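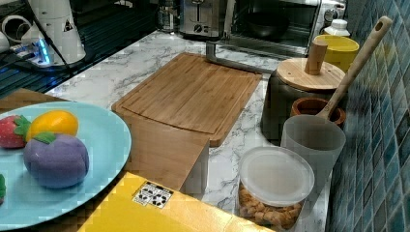 Abla Matar holds that a board should live on the counter, because a board in a cupboard never gets used.

Home Kitchens Storage Archive
3 min read

At Javarside the board takes the middle of the marble and the rest is stored outward from it. 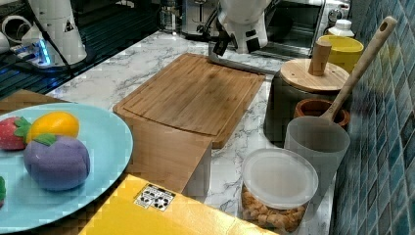

Board at center, carafe and toaster oven behind.

Glass goes beside the heat, with a gap for the door to open.

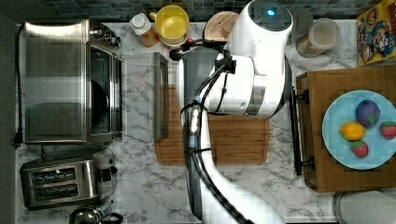
Toaster oven, toaster and clear baking dish on the marble counter.

Oil the bamboo in January – more often if the grain looks pale – and wipe out the groove. 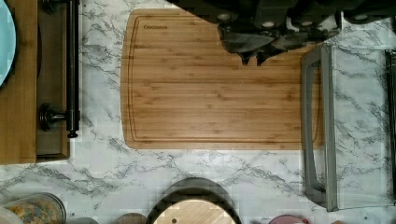 Bamboo board with perimeter juice groove.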